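4.2 Changes in the work of the folding group

Before the new line came to the Ukach site, the folding group did all small textiles by hand. A worker took a piece from the pile, opened it, folded it two times and put it in the tray for packing. The pace was set by the group itself, and the older workers helped the new ones without any written rule. In January the company began to move part of this work to the Reton cells, and the job of several workers became a different one. They now show the movement to the system, and later they check what the system does.

Our material for this section is the shift log of Ukach, which has 2,476 entries, and the interviews made at Ukach and at the second site, Smadi. We coded each entry by the main activity that the worker wrote down. Of all entries, 623 concern demonstration and 551 concern correction of a failed fold. The rest belongs to packing, cleaning, waiting and other tasks, which we treat in Section 4.4.

Two changes are mentioned in almost all the 13 interviews. The first is the speed. In hand folding a good worker was a fast worker. In demonstration the same person is asked to be slow and even, and to repeat a fold in the same way many times. Several workers said that this felt like losing a skill. One of them told us that her hands "want to finish" before the recording is ready. The second change is in the talk between workers. At the old table four people stood together. At a demonstration station there is one person, and the talk moved to the breaks and to the Friday meeting.

The supervisors see the matter in another way. For them, demonstration is lighter work than folding, because fewer pieces pass through the hands in one shift. The pay grade therefore stayed the same at both sites, and this was the most frequent complaint in our interviews.
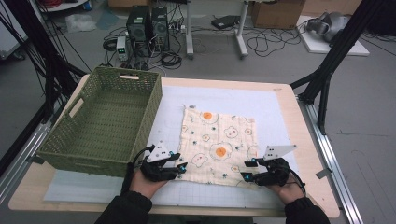

Figure 3. Demonstration work with a cloth napkin and a basket.

Touch was a topic we did not plan to ask about, but the workers returned to it often. A folder by hand feels with the fingertips if the fabric is doubled or if an edge has turned under. In demonstration the worker has a black gripper at each hand, and the contact with the fabric goes through its fingers (Figure 3). Soft pieces with small wrinkles, like the napkin with the fried eggs, were named as harder than stiff ones. The workers said that they learned to use their eyes more, and some of them looked for a point in the printed pattern to guide the fold. We did not find this practice in the training sheets of either site.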